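怎么组织一场关于住房问题的社区讨论会

阅读时间:6 分钟

我搬到这个城市以后,帮我们街区办过几次住房讨论会。中文不是我的母语,有些词也许用得不够自然,请大家原谅。我想把办会的步骤写清楚,给第一次做这件事的人参考。

一、先定一个小题目

“住房问题”太大了,一个晚上谈不完。第一次办会的时候,我们的题目是“我们区的住房未来”,结果有人讲房租,有人讲停车,有人讲学校,两个小时过去,没有得到任何可以写下来的结论。第二次我们把题目改成“房东通知涨租以后,租客有哪些时间可以利用”,讨论就集中多了。

题目最好能用一句话说完,并且里面有一个动作:申请、续约、修理、登记。如果一句话说不完,建议分成两场。

二、找场地和定时间

场地要离公交站近,门口没有台阶。我们用的是 Memau 街角的活动室,可以坐 47 个人,晚上六点半以后免费。请提前去看一次,检查插座、厕所和灯光,也要问清楚几点必须锁门。

时间方面,租客多的街区适合晚上,老年业主多的街区适合上午。十月以后天黑得早,我们就把开始的时间提前半个小时。

三、请谁来讲

一场会请两位讲者就够了,一位懂规定,一位有亲身经历。我们请过 Bastian Buschmann,他在 Warraich 小区住了很多年,自己处理过贷款延期的手续。他讲话很慢,每一步都说明要带什么文件,听众都在记笔记。

给讲者的邀请信要写明四件事:题目、讲多长时间、听众是什么人、会不会录音。请讲者不要替某一家公司做宣传。有一次一位讲者带来了中介的名片,发了一圈,后来我们收到了好几个投诉。

四、写通知

通知只要一页。最上面写题目和地点,中间写谁来讲,下面写怎么报名、有没有儿童照看、有没有翻译。字要大,楼道里的光线一般不好。

我们印过 1000 份通知,塞进 Hornel 一带的信箱,费用由街区会出。如果预算少,可以先贴在洗衣店和超市的公告栏,再请每栋楼的一位住户发到邻居群里。通知在会前两个星期发出去比较合适,太早了大家会忘记。

白板,没有字的和写了字的
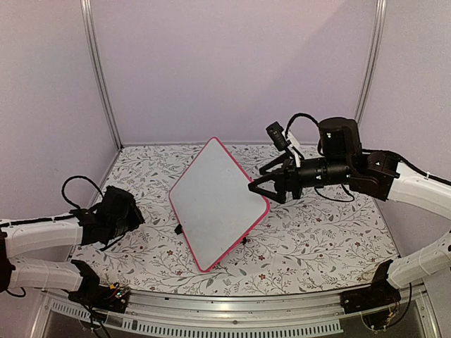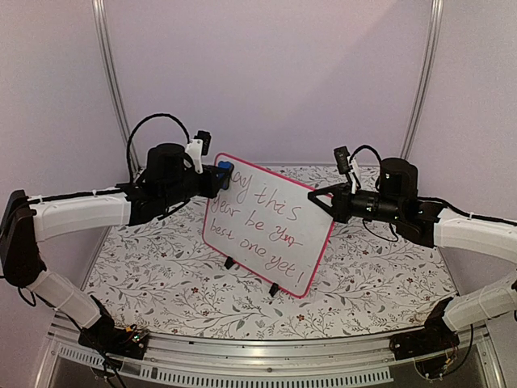 五、当天的安排

下面是我们常用的时间表,一共两个小时:

18:30 签到,喝茶
18:45 主持人说明题目和规则
18:55 第一位讲者
19:15 第二位讲者
19:35 分组讨论,每组 6 个人
20:10 各组汇报
20:25 收集联系方式,结束

主持人要做的第一件事是把规则念一遍:每人发言不超过两分钟,不打断别人,不公开别人的地址和收入。最后一条很重要。谈到欠租或者欠贷款,很多人会觉得难为情,如果担心消息传出去,他们就不说了。

分组的时候,尽量让租客和业主坐在一起。我以前认为分开比较安全,后来发现坐在一起的小组提出的问题更具体。比如有一位业主第一次知道,楼里的租客从来没有收到过维修基金的通知。

每组要有一位记录的人,只记三样内容:遇到的困难、已经试过的办法、还缺少的信息。不需要记是谁说的。

六、遇到激烈的争论怎么办

住房的事情关系到钱和家庭,有人生气是正常的。我的做法是先重复一遍他的意思,问他我理解得对不对,然后请下一位发言。如果两个人一直争,可以提前休息五分钟。主持人自己不要表示支持哪一边,也不要当场答应什么。

如果有人说下个星期就要搬出去,这种情况不适合在大会上讨论。请一位同事陪他到旁边坐下,把法律援助和住房热线的电话抄给他。电话要在会前打一遍,确认还有人接。

七、会后

三天之内,把各组的记录整理成一页,发给所有留下联系方式的人。不能回答的问题也要写进去,写明准备去问哪个部门。我们的记录用一个叫 Corex 的共享表格保存,用普通的文档也完全可以。

签到表上的个人信息用完以后要销毁。如果以后还想联系这些人,请在签到表上加一栏,让他们自己打勾。

下一场的日期最好在散会以前就告诉大家。我们有一次忘了说,后来又花了一个星期重新通知。

相关文章
・收到涨租通知以后先看哪几行
・Hornel 街区会议记录怎么写
・给新搬来的租客:押金和交房检查
・怎样向市政厅申请使用公共活动室
・贷款延期要准备的文件清单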